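4.2 Comparing the two controllers on shelf-height grasps

We turn now to the part of the study that took up most of our spring, and that we think will be of most use to anyone setting up a similar comparison. In the previous section both controllers were tried on the open counter, where the arm has plenty of room and where almost any sensible method will do reasonably well. Shelves are a different matter. The hand has to come in at a height where the elbow is already fairly straight, there is a wall behind the objects and a cabinet side to one end, and the things standing on the shelf tend to be close to one another. We had a feeling from early trials that the ranking of the two controllers might change under these conditions, and we wanted to test that feeling properly before writing it down.

The first controller, which we call Paisan throughout, is a joint-space position controller. It receives a target pose for the hand, solves for a set of joint angles, and moves toward them along a smooth path at a limited speed. It is simple and quick to tune, and it has been the default in our group for a good while. The second, Kunorance, works in the space of the hand itself and lets the hand give a little when it meets resistance, so that a small error in the target leads to a gentle push against the object where a stiff controller would push hard. Both were given the same arm model, the same gripper, the same target poses and the same time limit, so that whatever differences we found could fairly be put down to the controllers.

All trials in this section were run in Coddale, our kitchen simulator. Coddale takes a room layout, a set of household objects and a robot model, and varies the placement of the objects from one trial to the next. We kept the layout fixed for the whole of this section and varied only what stood on the shelf and where. A broader study would of course vary the kitchens too, and we come back to this in the discussion, but we found that changing everything at once made the failures very hard to read. With one familiar kitchen, a person watching the replays soon gets an eye for what normal motion looks like, and the odd trials stand out.
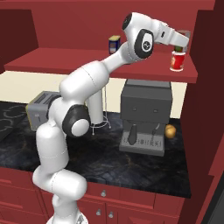
Figure 4. A shelf-height trial in the simulated kitchen, with the hand over the red can and the small green object on top of it.

Each controller was run for 900 trials. A trial was counted as a success if the hand closed on the target object, lifted it clear of whatever it was resting on, and held it until the end of the trial without knocking over any neighbor. We were strict about the last condition. In our first round of scoring we had left it out, and the success rates looked very nice indeed, but Elaine Vasconcelos went back through the replays and pointed out that a good share of those successes had left the shelf in a state that no one would want in their own kitchen. We rescored everything with the stricter rule, and all results given below use it.

On tall objects standing well apart, the two controllers were so close that we would not care to choose between them. Paisan was a little faster to reach the target, as it had been on the counter, and its paths were somewhat easier to predict from the replays. The picture began to change with small objects, and most of all with small objects resting on top of larger ones. A target like this leaves very little room for error in height. If the hand comes in slightly low, the fingertips meet the larger object first, and a stiff controller will keep on driving toward its commanded position. Paisan tipped or slid the supporting object in many of these trials. Kunorance, meeting the same contact, tended to settle against the surface and then close, and it came away with the target in 85 percent of the stacked trials.

We should be fair to Paisan here and say that part of its trouble could be tuned away. When we raised the target pose by 8 mm for stacked objects, the tipping became much less common. The trouble was that the same offset caused missed grasps on flat items, where the fingers now closed over nothing at all, and we did not find a single value that suited both. One could certainly pick the offset by object type, and in a setting where the objects are known beforehand that may be the sensible thing to do. We left it out of the main comparison so that each controller ran with one group of settings from start to finish.

Kunorance had its own weak point, and it showed up where we had not thought to look for it. Near the cabinet side wall the hand would sometimes brush the panel on its way in, and the very softness that served it so well on stacked objects let it drift along the wall and arrive off to one side of the target. Usually it recovered. In some trials it did not, and the time limit ran out with the hand still feeling its way along the panel – a rather sad sight on replay, and one that cost us several afternoons of debugging before we were satisfied that the controller was doing just what its equations told it to do. A stiffer setting across the shelf, with the vertical direction left soft, removed most of this drift in a short follow-up run. We did not have time to repeat the full set of trials with that setting, and so it is not part of the comparison.

A word about contact settings, as they matter more here than in most of our earlier work. Friction between the fingertips and the objects was held at one value for both controllers, taken from bench measurements on the Bumex gripper pads we use in the lab. We checked a lower and a higher value on a small subset of trials. The success rates moved up and down together, as one would expect, and Kunorance stayed ahead on stacked objects at both settings. We would be more careful about the exact size of the gap, which did depend on friction, and readers with smoother pads than ours should probably expect lower numbers for both methods.

The same trials were used to look at how hard the hand pressed on the objects, and those results are given in Section 4.3.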